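Ticket 502: Gripper pose jumps when the marker on the arm is seen at a steep angle
Project: Fandale (handheld capture and replay)
Component: perception / pose tracking
Opened by: Lavanya Poduval, 29/07/2019
Assigned to: Dougal Sutherland
Status: Resolved, follow-up open

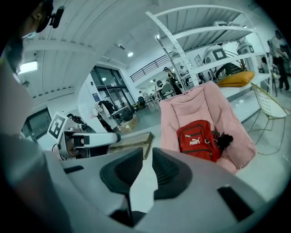

Lavanya Poduval wrote:

Recordings made with the handheld gripper come out of the tracker with sudden jumps in position. The path is smooth, then the gripper leaps sideways, stays there for a few frames, and leaps back. When we replay one of these paths in the simulator, the planner refuses it with a joint speed error, and I can't blame it!

I first thought it was dropped frames, so I checked the timestamps on three recordings. All three are clean. No gaps, no repeats.

What I have tried so far:

Restarted the tracking service. No change.
Rolled back to the previous build of the tracker. Same jumps, same places in the recording.
Turned off the smoothing filter. Jumps are sharper, so the filter is hiding part of the problem and not causing it.
Ran the same recordings on Malathi's workstation. Identical output down to the last digit, which at least means we can all reproduce it.

The error from the planner:

path rejected: joint 4 speed over limit at sample 137

Sample 137 is right on the first jump. I've attached the log and the raw recording to the ticket.

Dougal Sutherland wrote:

Thanks, Lavanya, this is a great report. Being able to reproduce it on a second machine saves us a whole round of guessing.

Can you turn on the per-marker debug output and run it again? In the tracker config, set marker_debug to true and reproject_log to true. You'll get one line per marker per frame with the ID, the four corners, the pose and the reprojection error. The file gets big, so only run it over the part with the first jump.

Also, which lens profile is the recording tagged with? It's in the header.

Lavanya Poduval wrote:

Debug output attached. The lens profile in the header is "wide_default".

One thing I noticed while scrolling: the marker ID never changes and the corners barely move between frames. The pose is the only thing that goes wild. So detection looks fine and whatever happens, happens after it.

Dougal Sutherland wrote:

Oh, this is a lovely one. Look at the rotation on either side of the jump. The marker normal is mirrored across the line of sight.

That's the flip ambiguity you get with a flat square marker. For one set of four corners there are two poses that fit nearly as well as each other, one tilted toward the camera and one tilted away. The solver gives us both and we pick the one with the lower error. When the two errors are close, a tiny wobble in one corner is enough to swap the winner. And since we work out the gripper position from the marker pose, a flipped marker throws the whole gripper to the other side.

In your log the two errors are nearly tied for the whole stretch around the jump. Before that there's a clear winner.

Second item: wide_default is the wrong profile. It's the simple distortion model we had before the fisheye work, and it gets steadily worse as you move away from the center of the image. Straight edges near the border stay bent after correction, and a square marker stops being square. That pushes both errors up and makes them harder to tell apart.

So, two problems, and they feed each other.

Malathi Lobo wrote:

Jumping in on the lens profile. The recorder writes wide_default whenever it can't find a calibration file for the camera serial. It's supposed to print a warning. It does print one, but to the service log, where you'd only see it if you went looking. I'll make it show up in the recorder window.

Lavanya, try this in the meantime:

1. Stop the recorder.
2. Copy the fisheye calibration into the calib folder, with the camera serial as the file name.
3. Start the recorder and check that the header says "fisheye_v2".
4. For old recordings, run retag_lens with the new profile name, then run the tracker again. You don't need to record anything twice.

Lavanya Poduval wrote:

Retagged all three recordings and ran them again. Big improvement! The first one is completely clean now and goes straight through the planner. The second has one jump left, and the third still has a few, all of them where I swing the gripper around to the side and the marker is steeply tilted.

So the calibration was a large part of it but the flip is still there underneath.

Capucine Guérin wrote:

I hit the same flip on the Bangera turntable last year and got rid of it by using the previous frame. Keep both solutions from the solver, don't throw one away. If the error ratio between them is large, take the better one as usual. If it's small, take whichever is closer in rotation to the last accepted pose. It's a short change and it made a huge difference for us.

Watch out for the start of the recording, though. With no previous pose you can lock onto the wrong solution and then follow it faithfully for a long time. We waited for a frame with a clear winner before accepting anything.

Dougal Sutherland wrote:

That's exactly what we need, thank you Capucine. I've put it on a branch called flip-guard. Details:

The tracker now keeps both poses. Below the ratio threshold it compares each one with the last accepted rotation. At startup it holds off until it gets a frame with a clear winner, then goes back and fills in the earlier frames in reverse. After a tracking loss it does the same thing again.

There are two new settings, flip_ratio and flip_hold_frames. I've set flip_hold_frames to 35 by default, meaning that after 35 frames in a row with no clear winner the tracker marks the stretch as uncertain and the exporter leaves it out. Better a gap than a bad path.

Lavanya, could you run your three recordings on the branch? And if you have the patience, the rest of the set as well.

Lavanya Poduval wrote:

Ran the whole set, 51 recordings, all retagged first. Results:

Jumps on the old build with the old profile: in most of the recordings.
Jumps on flip-guard with fisheye_v2: none in 50 of them.
The remaining one has an uncertain stretch that got left out by the exporter, as designed.

I replayed the worst of the originals in the simulator and watched the arm follow the path from start to finish with no planner errors. I may have cheered. It's so satisfying to see a motion you made by hand come back out of the software looking like itself.

One question about the one with the gap. The exporter leaves the stretch out, but the planner then joins the two ends with a straight line. Is that intended? In this case it's harmless, but I can imagine one where it cuts right through a tray.

Dougal Sutherland wrote:

Not intended, and well spotted. The exporter should split the path into two segments at the gap. At the moment it writes one segment with a hole in it and the planner has no way of knowing. I've opened a separate ticket for that and linked it here. Until it's fixed, please use the --no-gaps flag, which makes the exporter stop with an error.

Merging flip-guard today.

Meenakshi Rai wrote:

Quick note from the Dorkumeck side, where we use the same tracker with smaller markers. I pulled the branch before the merge and our results are better too, but I had to raise flip_ratio a little. Small markers give noisier corners, so more frames count as a tie. Could the config file have a comment saying so? I spent a happy hour plotting error ratios before I understood what I was looking at - good plots, though, and I'll attach them.

Malathi Lobo wrote:

Comment added to the config, with a link to Meenakshi's plots. The recorder warning is in too. If there is no calibration file for the camera, you now get a yellow bar across the top of the recorder window with the serial number in it, and it stays until the file is found.

Lavanya Poduval wrote:

Tested the warning by renaming my calibration file. Yellow bar, correct serial, gone again once I put the name back. Happy to close this one. Thanks everybody, I learned a lot about squares!

Status changed to Resolved by Dougal Sutherland.
Linked: exporter writes a single segment across uncertain stretches (open, assigned to Malathi Lobo)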